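**August, sim bench notebook, Stumanari pick set**

Started the generator a little after 9:00 in the morning with the seven-object layout. The plan was 265 episodes by end of day, all scripted, then 35 teleop ones on top for the corrections. Same flat gray floor as last time, no walls, no table. Kai-wen Au wants the background kept plain until the grasp numbers settle, and I agree with that for now.

Changes from the previous batch:

- Object poses are drawn fresh each episode. The arc spacing stays, only the order and the yaw change.
- Wrist view is now saved at every control step. Before, we only kept it at the waypoints.
- The language label is written at reset, before the arm moves, so a failed pick still has its instruction.

The first problem was the purple block. The scripted grasp closes on the center of the bounding box, and with the block turned a certain way the fingers close on corners. I changed the script to line up with the nearest pair of flat faces before coming down. I stepped through the wrist frames by hand to check the approach angle. 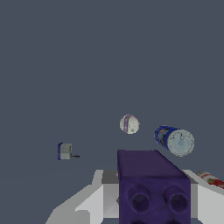
The closing speed is still too high. In the logs the finger force spikes for 3 steps and then drops, and I would like that gone before anyone trains on it. Halved the speed limit and reran the same seeds. The spike is smaller. I left the old episodes in a separate folder called boteteo_fast so we can compare later if someone cares.

Second problem is labels. The object list still uses the names from the asset pack, and two of them are no help to a person reading the instructions. Kai-wen and I agreed on color plus a plain noun: "yellow ball," "purple block," "red can," "blue can." The small gray and blue thing is "gray box" until someone comes up with better. The blue piece is just "blue toy." Anyone who edits prompts should use the same words, or the Rastia loader will split one object into two classes.

Overhead view goes in with every episode as the second camera. I moved it back so the whole layout fits along with the hand.
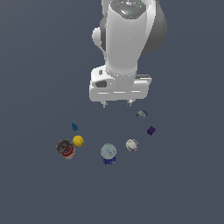
*Overhead camera, gripper open above the seven objects.*

The hand can cover objects from up there when it is low over the far side of the arc. I don't want to move the camera again in the middle of a batch. Instead I added a visibility flag per object, computed from the segmentation mask, and the loader can drop a frame if the target is hidden in both views.

Disk use is fine. Writing is slower than I expected — the wrist stream is the slow part, and compressing after the episode closes helped more than compressing as we go. Cheung (the older render box) dropped out 2 times before lunch with the same memory error. Restarted it with fewer workers and it has held since then.

Afternoon was teleop. The controller mapping had the wrist rotation reversed, which I only noticed after a few bad episodes. Fixed the sign, deleted those, and started the count over. Notes for whoever drives next:

1. Wait for the reset tone before touching the controller. Early input gets recorded as part of the episode.
2. Start from the high pose with the fingers open and look at the wrist view before picking a path. Say the target out loud if someone is sitting with you. 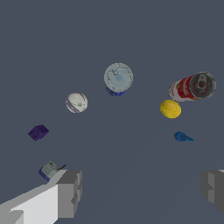 3. Come down slowly for the last part and stop once before closing. The pause makes it easy to find the grasp point afterward.
4. If you miss, back up and try again in the same episode. Mark it "retry" and keep it.
5. If an object rolls away from the layout, end the episode and mark it "lost." Don't chase it.

Still open: the cans lying on their sides. The scripted policy treats them as if they were standing and comes in at the wrong height. Kai-wen has a patch that reads the long axis from the pose, not merged yet. Until it is, filter on the "tipped" tag before training.

Left the scripted job running overnight on Cheung with the lower worker count. Check the log for the memory error first thing.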